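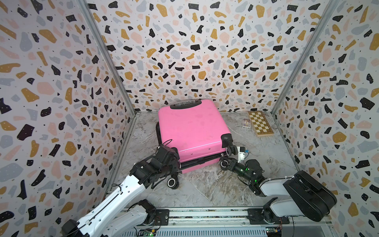 Packing light, sort of

I've been promising you all a packing issue since May, and I keep putting it off because my own packing is nothing to be proud of. But I got back from Gultau on Friday with one bag, everything in it worn at least once, and I'm feeling smug enough to write it up.

So the big change this time was shoes. I took 2 pairs, and I wore the heavy ones on the train. I used to bring sandals for the evenings, a spare pair of sneakers and some nice flats I'd never put on (Gultau is all cobbles and hills, what was I thinking?). Leaving those at home freed up a whole corner, and that corner went to a rain jacket I ended up living in.

Clothes next. I picked navy and gray and stuck with them, which sounds dull, but it meant I could get dressed in the dark for the early ferry to Pondila without looking like a lost property box. One bright scarf did a lot of work. I washed things in the sink every third night with a bar of plain soap, rolled them in a towel and hung them over the shower rail. Socks took forever. Bring the thin ones.
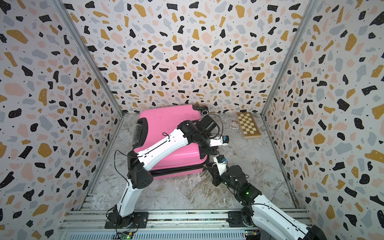 2 min read

I still can't get the toiletries right. I decanted everything into tiny bottles, felt very organized, and then ran out of conditioner on day four and bought a full-size one in Salberg that I had to leave behind in the hotel bathroom. If you have thick hair, just pack the real bottle and skip a sweater.

A few of you wrote in about Nyaga and whether you need a proper coat there. I'd say yes, even in late spring. It's warm at lunch and then the wind comes off the lake and everyone on the terrace goes quiet and reaches for a sleeve. I wore mine three evenings out of five. It was also my pillow on the bus, so it earned its space twice.

Oh, and leave room for the way home! I always forget. I came back with two jars of plum jam wrapped in T-shirts - no leaks, thank goodness - and a tea towel I didn't need at all. Next month I'm tackling the carry-on, meaning snacks mostly, so send me your best ones that don't melt or crumble.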